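Notes for my talk, Friday session, slot after the coffee

Start slowly. Say good afternoon, say my name, say that I work with the lost things at the Brerdale leisure hall. Wait until the door is closed.

First point. What people leave behind is mostly small. When I took over from Lenuța Lazăr in January, I got from her one key, one notebook and a shelf full of bags. The notebook had 718 lines in it. Many lines said only "glasses" or "cup", and with such a line you can not find the owner of anything. (Pause. Let them think of their own notebook.)

Second point. Where to put the things on the first day. Before, we used drawers, and things in drawers are forgotten. Now everything goes first into one big open bin, and it stays open until it is sorted. I like a bin with high walls, because small objects do not roll away, and I like that you can look inside from above and see all at once. The bin can be old and scratched. Do not buy a nice one.

Third point. Do not let the bin become full. In Flaten they waited the whole summer and then had 945 pieces to sort in one week. They told me themselves that the last two days were only throwing away. With a few things on the bottom, the sorting takes a few minutes and you still have patience to write a good line.

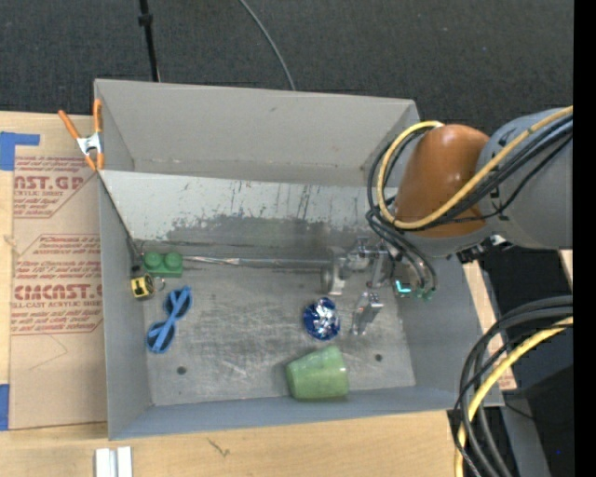

What should be written on the label of a small thing?
The colour first, then what it is, then one detail that only the owner would know to tell you. The place where it was found comes last.

Say the examples aloud, not too fast:
"Sunglasses, light blue frame, dark lenses."
"Tape measure, small, yellow and black."
"Toy brick, green."
"Cup, green, you can see light through it."
The detail for the owner I keep on the back of the label - a scratch, a name inside, a repaired place. Never read the back to a person who is asking. Let them say it.

If somebody asks about toys: yes, we keep also a single brick. A child from Eren came back for one after three weeks, and I was glad that it was not in the rubbish.

Fourth point. How long to keep. We keep ordinary things for 168 days. I know this is a strange number, it is 24 weeks, and the weeks are easier to count on our wall calendar. Drostska keeps them shorter. Ask the room what they do, take two or three answers, not more.

Check the clock here. If it is after twenty past three, skip the part about umbrellas.

Umbrellas: separate stand, label on the handle, dry them open before.

Last slide is only my telephone and the label form. Leave paper copies by the door.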